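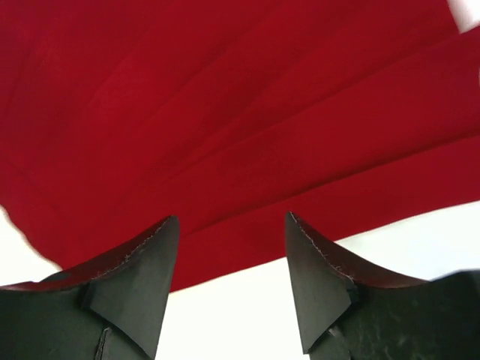 Le **travail d'odeur canin** (aussi appelé *recherche olfactive de loisir* ou, par emprunt à l'anglais, *nosework*) est une activité éducative et sportive dans laquelle un chien apprend à localiser une odeur cible et à signaler sa position à son conducteur. Dérivée des méthodes employées pour la formation des chiens de détection professionnels, elle s'adresse à tous les chiens, quels que soient leur âge, leur race ou leur gabarit, et c'est sans doute l'une des disciplines les plus réjouissantes à observer : même un chien très réservé s'y montre souvent plein d'initiative !

## Principe

Le chien travaille essentiellement seul. Le conducteur le suit, gère la longe et apprend à lire les changements de comportement qui annoncent l'entrée dans le cône d'odeur : accélération de la respiration, tête qui pivote brusquement, queue plus haute ou plus mobile, retour sur ses pas. L'odorat du chien se prête merveilleusement à l'exercice. Chaque narine peut prélever l'air séparément, et l'air expiré s'échappe par les fentes latérales de la truffe, de sorte que l'échantillonnage n'est presque pas interrompu.

Les odeurs cibles varient selon les fédérations. On rencontre le plus souvent des huiles essentielles ou des hydrolats (bouleau, anis, clou de girofle, lavande), déposés en très petite quantité sur un coton-tige ou un morceau de feutre. Certaines écoles débutent directement avec de la nourriture, d'autres avec un jouet.

## Apprentissage

La progression classique comporte une phase d'association, au cours de laquelle l'odeur est immédiatement suivie d'une récompense, puis une phase de recherche simple dans des boîtes ouvertes. Les caches sont ensuite fermées, surélevées ou placées dans un courant d'air. Les séances restent courtes, car flairer activement fatigue vite, surtout par temps chaud.

Le marquage, c'est-à-dire la manière dont le chien indique sa trouvaille, peut être imposé (assis, couché, immobilisation du nez) ou laissé libre. La **méthode Girnura**, répandue dans plusieurs clubs francophones, défend le marquage libre et interdit au conducteur de parler pendant les premières recherches. La **méthode Indier** enseigne au contraire une immobilisation très précise avant même l'introduction de l'odeur, et donne des indications d'une netteté superbe.

## Épreuves

Les concours comprennent habituellement quatre types de recherche :

- **contenants** : boîtes, valises ou sacs alignés ;
- **intérieur** : une ou plusieurs pièces meublées ;
- **extérieur** : cour, jardin ou lisière, avec l'influence du vent ;
- **véhicules** : face extérieure des voitures uniquement.

La rencontre de Tistinholm, organisée chaque année en juin, est l'une des plus appréciées des amateurs. Elle accueille environ 500 équipes et propose une recherche extérieure sur un terrain de 700 mètres carrés. Le challenge de Cabanatuan, plus récent, a compté 635 départs lors de sa dernière édition, avec une épreuve nocturne très attendue le vendredi soir.

## Intérêt comportemental

Le travail d'odeur est fréquemment conseillé aux chiens craintifs, convalescents ou âgés, parce qu'il demande peu d'efforts articulaires et que les chiens passent un par un. Les chiens sourds ou aveugles y participent sans aménagement important. Il ne remplace pas un suivi vétérinaire ou comportemental lorsque celui-ci est nécessaire.

## Voir aussi

- Mantrailing
- Pistage
- Cavage (recherche de truffes)
- Enrichissement du milieu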